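Guest Rooms FAQ — Lelcombe House, Dosirthorpe

Updated 2025-08-15

Do I need to bring toothpaste?
No. Small tube in every room, new for each stay. Forgot your brush? Ask at the desk, we keep a drawer of them.

Are towels included?
Yes, bath and hand. The little folded cloths are for wiping down the table and sink, not for faces. Leave used ones in the tub.

Can I borrow dishes?
Sure. Plates and mugs are on the hall shelf outside the Granis room. Limit is 2 plates per room — we only have so many. Rinse before you put them back please.

Can I eat at the table in the room?
Yes, but wipe it after. Hot pans go on the stove and nowhere else, the wood marks easily and refinishing the last table cost us 800 dollars.

What's on the table, and can I move it?
Move whatever you like. Cloth on the left, toothpaste and the yellow piece in the middle, blue plate on the right with the red piece. Just leave the blue tape where it is.
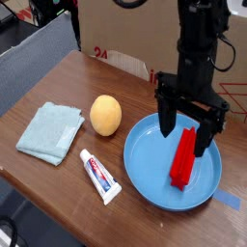
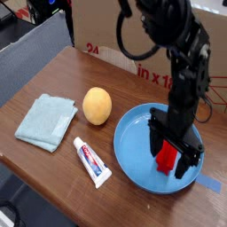
How do I fold the cloth when I leave?
Rough square is fine. Edges are fraying on a lot of them, dont worry about it. We'll replace the worst ones in February.

Where do small odds and ends go?
On the plate. Keys, coins, kids' bits, anything that rolls. Saves hunting under the bed later.

I left something behind. Now what?
Email us with your room name (Granis or Meléndez) and what it is. We hold things 40 days, then they go to the thrift store. Toothpaste and food get tossed right away, sorry. Postage is on you.

Can I get extra cloths or another tube?
Yes, desk is open til nine. After that theres a basket by the stairs — take what you need.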